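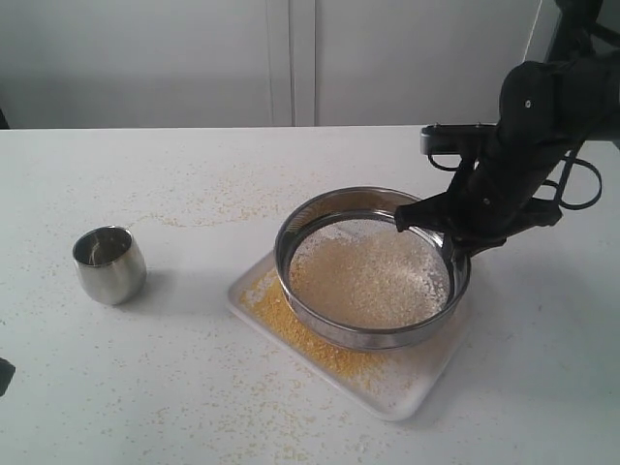

Handout 3: Sieving and grading meals
Food Preparation, first year. Notes by Haruna Yagi, revised 21/08/2022.

Bring this sheet to the practical. Trinh Cù has the spare copies.

## Why we sieve

A ground meal is a mixture of sizes. Sieving splits it in two: what passes the mesh (the **throughs**) and what stays on it (the **overs**). Both have a use. Throughs go into batters and fine doughs. Overs are kept for coating and for dusting trays — never tip them back into the bag.

## Setting out

- Round sieve, dry, mesh checked for holes
- Tray with a raised edge, wiped and dried
- Scale and 2 bowls, marked T and O
- Pastry brush

Weigh the tray before you start and write the figure on your sheet.

## Loading

Do not fill the sieve. For the class sieves a load of 100 g is plenty, and 50 g is better if the meal feels damp. A heavy load sits on the mesh and only the bottom layer moves.

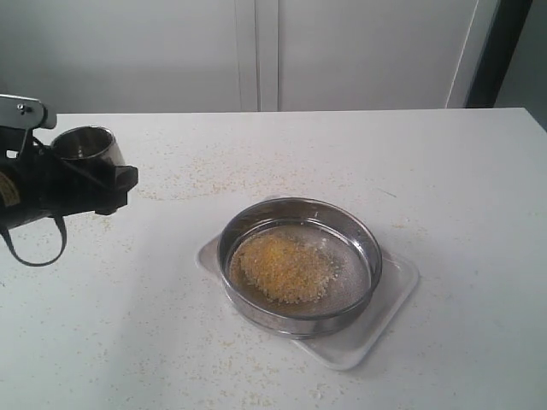 Spread matters as much as weight. Grain that stays in a mound is hardly being sieved, and the rest of the mesh does no work. With the yellow grains lying to the left and centre like this, the right part of the mesh is largely empty, so the next step is to level the heap with a light sideways shake. Keep the sieve low over the tray — fine meal drifts if it falls far.

## Working the sieve

1. Hold the rim, not the mesh.
2. Move it from side to side in short strokes. Tap the rim with your palm every so often.
3. Stop when a few more strokes bring nothing down.
4. Do not press the meal with a spoon. It forces coarse pieces through and stretches the wire.
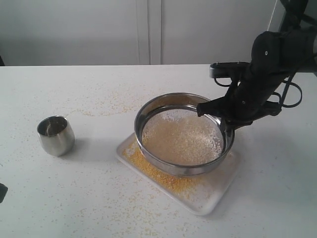
*Fig. 2. Meal in the sieve and yellow grains on the tray. Note the whitish powder on the mesh towards the back.*

Powder that clings to the wire or the inside of the rim should be brushed down and counted with the throughs. Brush from the underside last.

## Recording

Weigh throughs and overs separately, then add them. The total should be close to your starting load. Write down any loss and where you think it went (table, brush, rim).

For the October practical each pair will grade 800 g in small loads. Pairs are on the list kept by Mwanahawa Mosoti.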